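## The linen pants have won me over
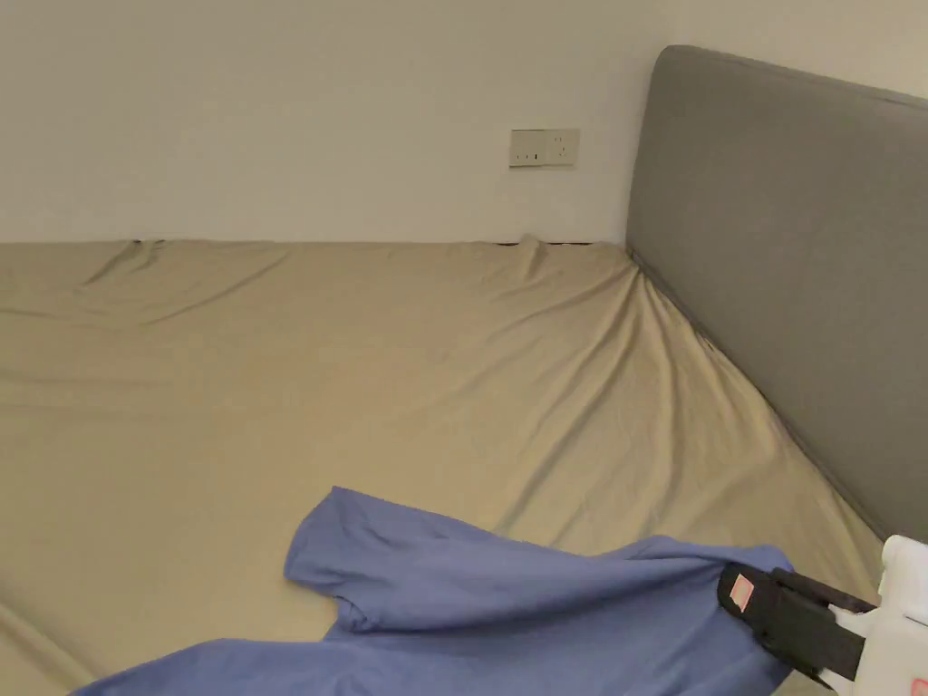 *Beige sheet, grey headboard, and plenty of creases.*

I resisted linen pants for years. My mum wore them every summer when I was a kid and they always looked like she'd slept in the car, so I'd filed them away with sun visors and those sandals with the velcro. Then I tried on a wide-leg pair at the Orbridge market in November (oatmeal colour, drawstring waist, pockets you could lose a phone in) and I've barely had them off since!

They're from Markau, a small label that only does trousers and one very plain shirt. I'm usually a size 12 in everything and ended up going down to a 10, so try before you buy if you can. The length was spot on for me with flat shoes. Shorter friends will want them taken up, and the alterations place next to the Orbridge post office did my black pair for $34, back in 2 days.

Now, what to wear with them. My favourite so far is the most boring one – a white singlet, tan belt and my old leather slides. I wore that to work on Tuesday with a navy blazer over the top and got 4 compliments before lunch, one of them from the bloke who fixes the printer. For dinner I swap the singlet for a silky rust-coloured cami from Pasance and put some proper earrings on. I also tried them with a big chunky jumper and looked like a scarecrow, so I'll be leaving that one to taller people.

A few of you wrote in after the last newsletter asking about ironing. I don't, mostly. I hang them in the bathroom while I shower, give the legs a good tug and off I go. If I've got somewhere smart to be I'll iron them inside out while they're still a bit damp, and they look crisp until I sit down in the car. You do have to make your peace with the knees. I've washed mine cold every week and the colour has held up well, though the drawstring came out the first time and I spent a whole episode of telly feeding it back through with a safety pin. Tie a knot in each end before they go in the machine.

The splurge of the month, which I haven't bought and keep visiting, is a long linen coat by Baranauskienė. It's $200, it's the green of a gum leaf, and it has those lovely deep cuffs you can turn back. I've tried it on twice now. The woman in the shop has started getting it down for me when I walk in. I'm holding out for the sale, but if you're in there before me and it fits, go on, I'll only be a little bit cross.

Next time I want to talk about hats, and in particular how to wear one on the train without poking the person beside you. Send me your favourites – straw, canvas, whatever you've got on the hook by the door.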